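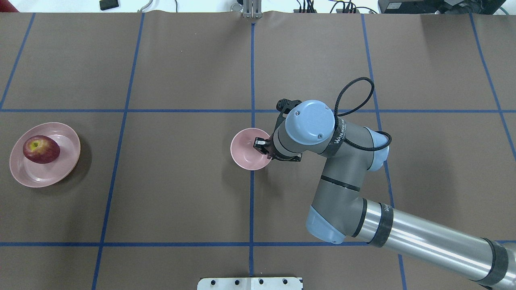 Figure 1. Apple on the plate, bowl close to the centre line.

A Place for the Bowl: Paper, Tape and Tableware on a Shared Table
Aigars Dzene and Jeanine Smits
Skerkside College, Nodix module, project report

Summary

We set out to find a cheap way of marking a table so that a plate, a bowl and an apple could be put back where they had been before lunch. We used brown paper and blue tape. It works well enough to recommend and badly enough to fill a report.

Background

The module asked each pair to improve one dull thing. Other pairs chose bicycle racks and the queue at Gito, the café across the yard. We chose table positions, having spent most of the autumn arguing over what "a bit to the left" means. Aigars holds that it means the width of a hand. Jeanine holds that it depends on the hand.

Our first attempt used pencil marks on the bare table. They were neat and hard to see, and they came off on sleeves. The second used string held down at the ends, which a passing elbow could redesign in a moment. Tape over paper was the third idea and the first one we both liked on the same day.

Materials

Brown paper on a roll, 1287 mm wide.
Blue tape, bought at Gilani along with a craft knife we had been told not to buy.
A pink plate, a small pink bowl and a red apple.
A steel tape measure and a soft pencil.

The tape and paper together came to £9. The apple was Jeanine's and was charged to nobody.

Laying the paper

The table is 978 mm wide, so the paper had plenty to spare on both sides. We unrolled it along the length, pulled it towards the far end and smoothed it with our forearms from the middle outwards. Paper that has lived on a roll wants to go back to being a roll, and we recommend leaving it flat overnight under books. We left it under coursework folders, which had not been opened much and were nice and stiff.

It still creased. The faint wrinkles near one edge come from our decision to lift the sheet after it was already straight and make it straighter. We would not do that again. A small crease matters less than we feared: the plate sits over it quite happily, and the only thing disturbed is the person who made it.

Putting down the tape

The lengthwise lines went first. We marked each end in pencil, stuck one end down, walked the roll to the other and lowered the strip in a single go. Pressing it down bit by bit gives a line that wanders like somebody looking for a bus stop. The cross lines followed, each laid over the long ones.

Tape was better than marker pen for our purpose, as a bad line can be lifted and tried again. It also gives an edge you can feel with a fingertip. The disadvantage is that each line has a width, and two people can disagree for a whole afternoon about which side of it counts. We settled on the edge nearest the window.

Placing the things

We wrote positions down in words. The first version read "bowl middle, plate side", which told us nothing and was in both our notebooks. The rule we ended up with has two parts: name the cell, then name the nearest line. "Bowl left of the centre line, a little below the upper line" can be followed by someone who was out of the room at the time. Adding the plate, "far right, just above the lower line", takes one more breath.

The plate has a wide rim, and at first we measured from the rim to the tape. This made the plate sound closer to everything than it felt. Measuring from its middle was more sensible, though it requires you to agree where the middle is while an apple is sitting on it. Jeanine's solution was to set the plate first and the apple afterwards. Aigars had been lifting both together, like a waiter, with predictable results for the apple.

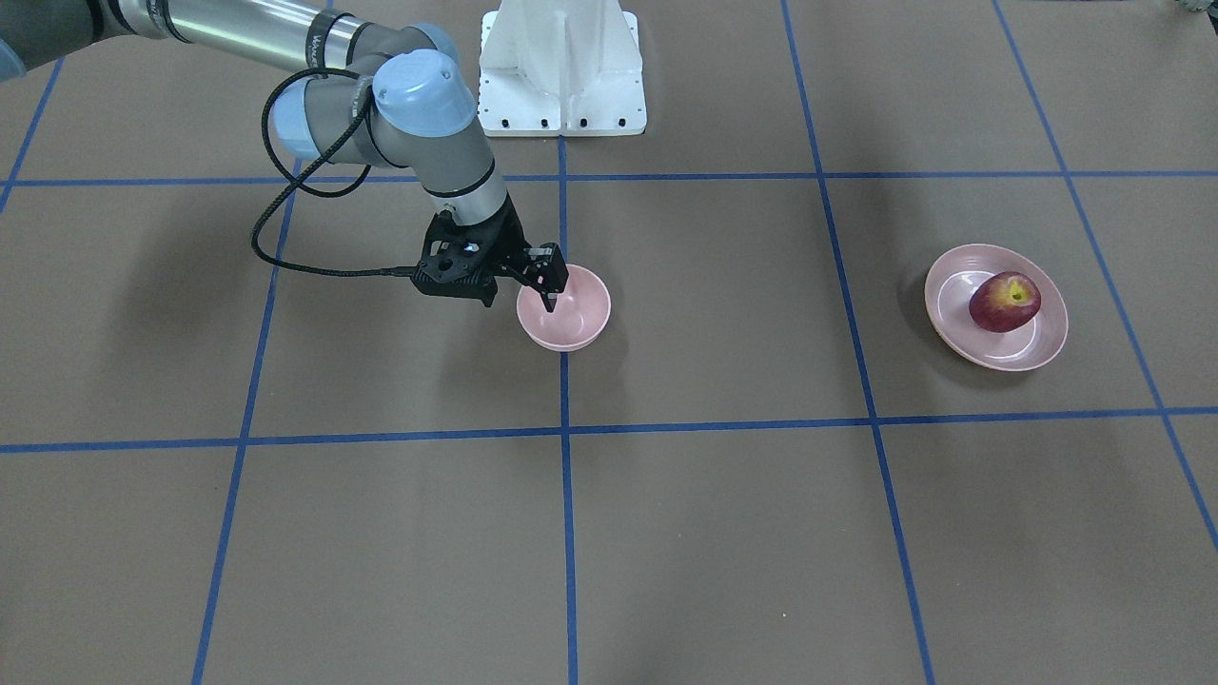 Where the lines cross

Crossings gave us the most trouble. A single strip of tape is easy to keep straight. Two strips on top of one another make a small lump, and if the lower one has been nudged, the line seems to step sideways as it passes through. We had hoped this would only be visible to us.

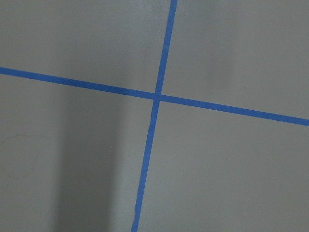 Figure 3. A crossing, with a slight jog in the steeper strip and a nick in its edge lower down.

We relaid 2 crossings and then stopped, on the grounds that the bowl had not complained. The practical lesson is to press the lower strip flat with the back of a spoon before the next one goes over it, and to cut with scissors. Tearing by hand is quicker and looks it.

Results

With the grid in place, we took turns clearing the table and resetting it from the other's notes. The plate was the easiest item, being large and having opinions about where it was comfortable. The bowl came next. The apple was hopeless as a marker. It can be turned any way up, and our notes never said which, so it now has its own line in the table plan: "stalk end up, on the plate".

The far end of the table was harder than the near end. When you stand at one end, the cells appear to shrink as they go away from you, and we both set the plate down short of where it should have been. Walking round to the side fixes this. So does longer arms, which we could not get on the module budget.
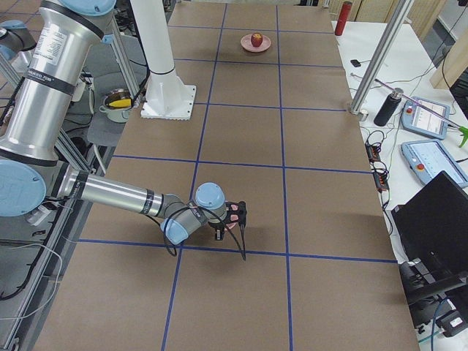
Would the grid be any use on an ordinary dining table?
It would, if the people eating there can put up with it. A few short pieces of tape at the corners of each place would do for most households, and a full grid is probably only worth laying where things have to go back to the same spot again and again.

What we would change

We would use narrower tape, label the cells in pencil from the start, and write the rule about which edge counts on the paper itself, in large letters, before anyone has a view. We would also buy a second apple. The first is still in service, but Jeanine has been looking at it.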